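Small Kitchens, Big Tables: Pictures From the Play Kitchen Swap

Posted in Gallery

Well, we did it again! The October swap in Rorton was the busiest one so far, and I came home with sore feet, a bag of other people's teacups and far too many pictures to sort through. If you've never been, the idea is simple. You bring the play kitchen things your kids have outgrown (or that you collect yourself, no judgment, I have a shelf of it), you put them out on a table, and people wander around and trade. No money changes hands except at the coffee counter.

I've been keeping this gallery since the second swap, mostly so people can look up what a set is supposed to look like before they go hunting for the missing piece. I'm adding the new pictures a few at a time. Jacqueline Barbier kept the sign-in sheet and tells me we had 38 tables, and Mark Anthony Macapagal did the count on the pieces that changed hands, which came to 1,466. I don't know how he had the patience. He did it on the back of a pizza box.

A note on names: when I write "Vik size" I mean the smaller scale that a lot of us grew up with, where a plate fits in your palm. "Full size" is anything you could set next to your real dishes without it looking silly. Mixing the two is fine by me, but some of you have strong feelings, and I've read your emails.

Lunch colors

I have such a soft spot for a tabletop like this one, with plenty of white showing and a few bright things on it. The ketchup bottle lying across that dusty pink plate is what made me stop, because I love a red like that against a soft color. Then there's the orange slice on one side and two strawberries on the other, practically touching, and a pale green mug over by the toaster oven.

The toaster oven deserves its own mention. Black, with a stainless steel frame around the front, and bright blue behind the glass! I've been thinking about blue interiors ever since. My own little oven is gray inside and now I can't look at it without wanting to get out the paint.

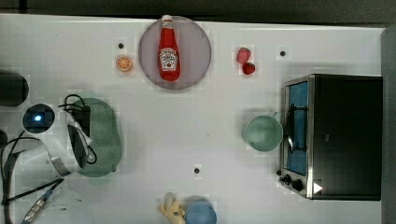 What people were asking for

Plates, plates and more plates. I had three different people ask me about muted colors, the pinks and mauves and that grayish green, and I think we've all gotten a bit tired of primary everything. If you have a stack of quiet-colored plates in the attic, please bring them next time. You'll be mobbed.

Fruit is always popular, but whole fruit moves faster than slices. I think that's a shame. A slice goes on the rim of a pitcher, it goes on a plate, it goes in a pretend salad. Take the slices, people.

Condiments were scarce again. I had a mustard on my wish list and went home without one, so if you're sitting on a spare, write to me and I'll trade you a very nice teapot for it (the lid is a little wobbly, I'll say that up front).

Cleaning up what you brought home

Somebody asked me at the coffee counter how I clean my finds, so for the record: warm water, a drop of dish soap and a soft toothbrush for the creases. Go easy around printed labels. I once scrubbed the whole front off a soup can and I'm still sore about it. Anything with a door or a hinge gets a damp cloth only, and then I leave it open overnight on a towel.

Sticker residue comes off with a little cooking oil and a lot of rubbing. My Bromov stove had a price tag on the back that took me a whole Sunday evening, but it's gone now and the stove looks wonderful on the shelf.

Next time

The hall is booked for spring and Jacqueline already has 61 names on the list for tables, so we'll be spilling into the hallway. Put your name down early if you want a spot near the windows. Bring a tablecloth if you like one, and a box with a lid for the trip home.

More pictures are coming once I've gone through the rest. If you spot your own table in any of them and want a copy, the email link is at the bottom of the page, and I usually answer within a day or two.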